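Recording Demonstrations for a Pick-from-Conveyor Task

Guidance for operators at the Grandside site, revised 14 Feb 2022

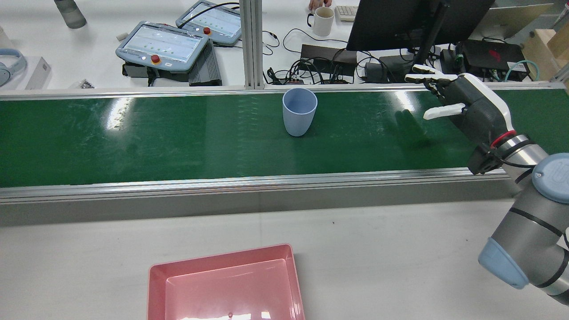
Nerys Lougher asked, on reading the previous version, whether operators should discard a demonstration whenever the first approach to the cup has to be corrected. They should not. A correction that ends in a clean grasp is useful to the learning system and is to be kept, provided it is labeled as a correction. The procedure has been rewritten to make this clear.

Scope

This page covers single-object demonstrations in which the operator guides the arm and hand to take a plastic cup from the belt and release it in a tray. It does not cover multi-object sorting, which is described in the Zaltley procedure. The target for the present collection is 2,000 accepted demonstrations.

Before the session

1. Confirm that you know the location of every emergency stop within reach of your station and that each has been tested that day. Testing is recorded in the station log.

2. Set the tray on the table on the near side of the conveyor. The tray may be moved between blocks but must stay in one place within a block.

3. Wipe the belt and both rails. Reflections on the belt are acceptable and should be left as they are — the model will meet the same lighting in use. Do not cover lamps or reposition monitors to remove glare.

4. Check that the cable at the wrist has enough slack for the full reach. If it pulls tight at any point, stop and call the cell supervisor.

5. Open a new block in Plollon and enter your initials, the object code and the belt setting.

Recording a demonstration

1. Stand the cup upright on the belt. Vary its position from one demonstration to the next, including positions close to the rear rail, where the approach is hardest and where earlier collections were thin.

2. Move the hand to the ready pose with the fingers open and start the recording. Hold still for 2 seconds.

3. Approach the cup from the side with the gap between thumb and fingers facing it. Keep the fingertips clear of the rail.

4. Close the hand at a steady speed. Do not squeeze a plastic cup until it deforms.

5. Lift, carry the cup to the tray and release it. Return to the ready pose before ending the recording.

A block consists of 14 demonstrations. Operators take a break after each block and do not carry a partly finished block over to another person.

Labeling

Each demonstration receives one of the following labels on the day it is recorded.

Clean: a single approach, a single grasp, a controlled release.
Corrected: the operator adjusted the approach or grasp and then completed the task.
Failed: the cup was knocked over, dropped or left on the belt.
Void: the recording was interrupted, or a person reached into the work area.

Failed demonstrations are retained in a separate folder. Void demonstrations are deleted by the reviewer, never by the operator.

Review

Waraporn Wiriya reviews the first block from every new operator. After that, blocks are sampled. An operator may work without direct review once 400 demonstrations have been accepted.

Questions about labels should be sent to Cledwyn Powell. Faults with the arm or the hand are reported through the station log. The next revision of this page is planned for July.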